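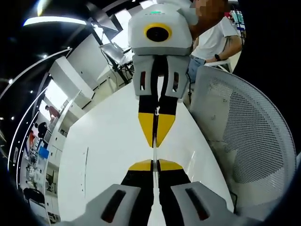
The case against the gloss white tabletop

03/04/2023

Gloss white has become the default surface for benches on which small parts are handled. It is specified for teaching rooms, repair shops, model rooms and assembly areas, usually in the same purchase order as the white chairs. I have worked on such tables for most of my career and I think the default is wrong for one common class of work, which is the handling of clear parts: rods, tubes, lenses, covers, light guides, pipettes, film.

My argument concerns contrast, reflection and edges, in that order. It does not concern appearance. A white room photographs well and I have no objection to it on those grounds.

Contrast

An opaque part is seen by its surface. A clear part is seen by its edges, where light bends and the background behind the part is displaced. If the background is uniform, displacing it changes very little. A clear rod on a plain white sheet gives the eye two thin gray lines and perhaps a bright line between them, and under flat overhead lighting the lines are faint. Move the same rod over a surface with a fine printed grid and it becomes obvious at once. The grid lines jump sideways inside the rod and the rod stands out along its whole length.

The usual reply is that a black surface solves the problem. It solves part of it. On matte black, the bright line along a rod is strong and the ends are easy to find. Scratches show well, and so does dust, to the point that every part looks dirty. Black also hides dark tools, screws and rubber feet, and it is tiring over a full shift because the paperwork beside it is white and the eye adapts back and forth between the two. Mid gray is the better compromise. In the Bitum workshop we tried a gray mat with a ruled grid for a batch of 828 clear spacer rods, each of which had to be picked up, checked at both ends and placed in a tray. I kept no stopwatch on it. The people doing the work asked to keep the mat when the batch was done, and I give that more weight than I would give a stopwatch.

A single line helps more than might be expected. Several of our old tables have a thin gray line on the surface, left over from some earlier layout. People align parts to it without being told to. They will slide a tray half the length of a table in order to have the line under it. A surface that offered more lines would be used the same way in more places.

Reflection

Gloss is specified because it wipes clean. This is true, and for adhesive work it matters. The cost is that every ceiling light appears in the table as a soft bright patch, and a patch of that kind is very close in shape and brightness to the highlight on a clear part. The worker then has two sets of highlights to sort. One set moves when the part moves and the other moves when the head moves. Sorting them is easy for any single part and wearing over several hundred.

The Irach benches, which we bought for their stiffness, came with a finish described in the data sheet as semi-gloss. Under our lights the difference from full gloss was small. I would now ask for matte in writing and would want a sample of the surface in hand before agreeing to anything. The sample should be laid flat under the lights of the actual room. Held up at a window, all finishes look acceptable.

Moving the lights is the other option. Low side lighting is excellent for clear parts and dreadful for almost everything else that happens on a shared table. It throws long shadows from hands and fixtures, and it shines in the eyes of whoever sits opposite. Since most tables in shared rooms are worked from both sides, I have stopped recommending it except for a dedicated inspection station.

Edges and the person opposite

The third point is the one I hear discussed least. A long part is often passed from one person to another, or held by one while the other fits something to it. Each side has to judge where the end of the part is. With a painted rod this is trivial. With a clear one, the end is a small disk seen nearly edge-on, and the two parties see it from different angles against the same white field. The result is hesitation. Both close their grip a little late, or one grips a little too far along.

The remedy costs almost nothing, and it is to mark the part. A small tab or clip near one end gives both sides a fixed reference, and it gives them the same reference, so that a spoken instruction such as "a thumb's width below the clip" has a single meaning. Our supplier at Lūse will ship clear rod with a removable collar on request. The collar is available in white and in orange. Orders placed without stating a color arrive with white collars, and a white collar above a white table has thrown away half of its value. Ask for orange.

Colored tips on tools do similar work. If the tip is bright yellow and the rest of the tool is black or gray, the worker can see where the tool ends, and the part must be between or just beyond the yellow. I have put yellow tape on the tips of ordinary tweezers with good results, although the tape needs replacing often and is unsuitable near solvents. Dipped coatings last longer. They also add thickness, which should be checked against the smallest part in the job.

The case for white

There are real arguments on the other side and I will set them out.

White reflects light upward and fills the shadows under a part. For opaque work with fine detail on the underside, such as connectors, this is useful, and I would keep white for it. White shows spills of anything colored. It shows a dropped black screw from across the room. It makes a low room feel less low, and people who dislike a room avoid it, with effects on output that no tabletop will repair.

There is also the matter of stock. A shop that has fitted itself out in white does not want a gray table in the row. Facilities departments buy by the lot, and the lot price of a plain white top has been lower than that of any other finish in every quotation I have been sent. A proposal to replace the tops will fail, and in my view ought to fail if the clear-part work is a small share of the total.

What I recommend instead is a removable mat. The Bivum mat that we settled on is matte gray on one side and matte white on the other, with a ruled grid on the gray side only. It lies flat after an hour on the table. The version we use is 566 mm deep, which leaves a strip of bare tabletop at the front for the forearms. Deeper mats were tried and rejected: the front edge of the mat catches the sleeve or the watch strap, and once the mat has shifted, every tray on it has shifted too.

A mat brings problems of its own. Adhesive has to be removed from it with more patience than from gloss. Grit gets beneath it and telegraphs through. The grid wears first in the place where it is used most. I budget for replacement every June and record the purchase as a consumable, and the question of who approved the furniture does not arise.

Chairs, briefly

One further observation, because it bears on the same problem. The visibility of a clear part depends strongly on the angle of view. A worker seated low sees it at a shallow angle, across the reflections. The same worker on a higher seat looks down through the part to the surface beneath, and the grid does its job. Before spending anything, raise the chair. Fixed-height chairs, including the light plastic-framed ones often sold with white tables, rule this out, and I would replace them before the tables.

Clothing contributes as well. A white shirt adds its own broad reflection to a gloss surface, directly in front of the wearer. A dark apron removes it. I mention this for completeness and do not propose a dress code.

What I would specify

For a new room with mixed work, I would accept the white top in matte, at a width of 2000 mm for two people facing each other in a staggered position. I would add one gray gridded mat for every two seats, adjustable chairs, diffused overhead light, and colored collars on all clear stock longer than a hand. If the supplier can only offer gloss, I would take the gloss and spend the money on mats.

For a room devoted to clear parts I would go to gray throughout. The last such order I drew up ran to 106 seats and was returned with the tabletops changed to white, on the grounds of consistency with the corridor. The mats were approved. They are in use on every table, gray side up, and very little of the white can be seen from the door.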